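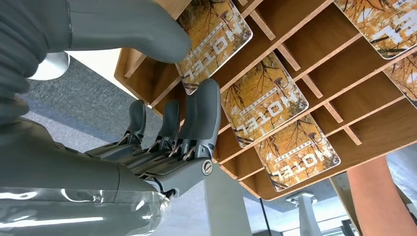

Home | Recipes | Cake Gallery | Tools & How-To | Contact

Setting Up Your Sevetti Turntable, Part 2: Leveling and the First Crumb Coat

Okay, you've got the base unpacked and the feet screwed in, so now we get to the fun part! I've had my Sevetti for three years and I still do it this way every time.

1. Put the base on the counter where you'll be decorating. Don't level it on the table and then carry it over (I did that for months).

2. Set the plate on the spindle and press until it clicks. Give it a slow spin. If it wobbles, lift it off and turn the foot on the low side a quarter turn.

3. Lay a damp paper towel on the plate and center your cake board on it. The 20 cm board is the easy one to start with — the 30 cm hangs over and you'll bump it with your elbow.

4. Chill your layers for 30 minutes, then stack and fill.

5. Hold the bench scraper still against the side and turn the plate with your other hand. Slow! Let the plate do the work.

6. Back in the fridge for 20 minutes before the final coat.

NOTE: My friend Hadiza Shehu swaps steps 3 and 4 and chills everything right on the board. Works fine if you have the fridge space, and I don't.

CAUTION: Take the plate off before you wash it. The spindle is greased and dish soap strips it right out. Also, please don't lift the whole thing by the plate with a cake on it.

Part 3 covers the tilt lock, plus the star tip borders I used on the 16-petal flower cake.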